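Budget for the Cell, Then for the Arms
By Usha Pinto
January

Most first-year equipment plans for two-arm manipulation work put the arms on line one and everything else under "miscellaneous." At Werkbridge we have now bought two cells this way, and I would argue against doing it a third time.

An arm has a price and a lead time. It's the easiest item in the plan to defend and the least likely to be wrong. The errors collect in the parts that have neither a proper quote nor an owner: cables, mounts, fingers, wall panels, test goods.

Take cables. Our plan for the second cell allowed 200 dollars for cabling over the year. We had spent 688 by the end of month 11. A run that passes over a wrist bends with every motion of that wrist, and it should be treated as a wear part, stocked in pairs and replaced on a schedule. The vendor's parts list treats it as an accessory. Arsen Symonenko, who keeps our spares, now orders cable by the arm joint and has stopped ordering by the cell. I think he is right, and I would extend the practice to connectors and ties.

Test goods are the other gap. If the job is packing groceries, somebody has to buy groceries. Fruit gets bruised and thrown out. Bags tear. Our spend on produce and bags came to 66 dollars a week, small beside the arms but charged to no account at all until Vidal, our reviewer, asked where it went. Plastic fruit would be cheaper. It also has the wrong weight and the wrong skin, and results on it did not carry over when we tried.

The common objection is that money held back for such things delays the second arm. It does. A single arm with spares will give more working hours in its first year than a pair waiting on a connector, and the second can be added when the first has a usage record behind it. The Sirnirgate site did this. Clalevbridge bought both at once and spent the spring borrowing parts from us.

My proposal for the next plan is simple. Put consumables and wear parts on line one, with a named owner and a monthly figure. Put the arms on line two. Review both at six months, using the spares log as the record.

Contact the editors | Copyright Werkbridge | Back to top 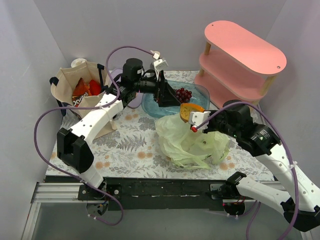

Two-arm cell during grocery handling, with cable runs over both wrists.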